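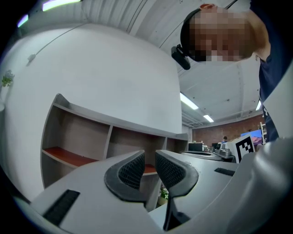
4.2 Hardware under review

The kit we evaluated is the Tinano hand-held gripper, sold by Avport as a package with charger, two sets of fingertip pads and a year of software updates. We bought it at list price and had no contact with the vendor beyond ordinary support email. The operator carries the gripper through a task by hand, and the recordings are later used to train an arm policy.

Figure 3 shows the gripper at our site. The two fingertip pads have black rubber rims and a dark textured grip surface, and each bends toward the center. The operator wears a head strap with a small device attached to it. A fiducial marker is fixed to a white box near the monitors.

We logged 364 demonstrations over 17 sessions. Pad wear was the main cost. Avport recommends new pads after 100 hours of use, but ours began to slip on glossy packaging after some 50 — a gap that Lammers also reports for the earlier Thiele model. Support replaced one set without charge.

Setup took two people one morning. The manual's section on marker placement is short, and we followed the Tritwood procedure instead.

Figure 3. Tinano gripper and operator with head strap.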